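Sorting the Small Things: How One Workroom Reconsidered the Tray

We use cookies to improve your experience on this site. By continuing to browse, you accept our use of cookies. Accept | Manage preferences

The inventory at the Flendonlow Repair Library lists 634 small items that have no permanent home of their own. They include screws, washers, fuses, watch pins, drawer pulls and the short lengths of wire left over when a lamp has been mended. Until last winter most of them were kept in jars. The jars stood on a shelf above the main bench, and members who needed a particular screw were expected to pour out the contents and look.

In February the library began a review of its storage. The work was assigned to Pei-shan Tu, who had previously managed the stockroom of a dental supply business and who brought with her a firm preference for shallow containers over deep ones.

"A jar hides nearly everything that is put into it," Tu said. "People buy a second packet of something they already own because the first packet is at the bottom."

Her report to the library's board ran to nine pages and recommended that the jars be retired in stages. It also recommended that no new cabinets be purchased until the existing drawers had been measured. The measuring took most of a month. Several drawers in the older bench, a Kalden model acquired when the library opened, were found to differ in depth by almost half an inch, and the inserts ordered for them had to be exchanged.

Cost was a consideration throughout. A fitted set of drawer dividers from Grala, the supplier first approached, was quoted at $795 for the main bench alone. The board approved $196. Tu therefore turned to molded packaging, the trays and inserts in which goods are shipped and which most households discard on the day of delivery. Members were invited to bring in clean pieces with intact walls, and a receiving table was set up near the entrance.

The results have varied. Thin packaging bends when it is lifted with a full load, and some pieces have cells shaped so closely to their original contents that little else will sit in them. The most useful trays have compartments of unequal size, with at least one broad, shallow space where parts can be spread out and turned over with a fingertip.

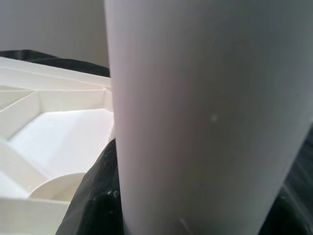
Color has proved to matter as well. Dark steel parts are easy to find against a white floor, while pale nylon washers are better kept on something darker. The library now sets aside black trays for plastic fittings and white ones for metal, a rule that is posted inside the door of the supply closet and is generally observed.

Labels remain under discussion. Tu favors a strip of paper tape along the outer rim, written in pencil so that it can be changed. Other members would prefer printed numbers keyed to the inventory. One member, who maintains a Honda generator for the building and keeps its spare parts in a tobacco tin, has asked that the tin be exempted from the new system. The request was granted.

A second phase will take in the sewing room, where buttons and bobbins are still stored together in a biscuit box. Trays for that room are being collected now and may be left at the receiving table during opening hours.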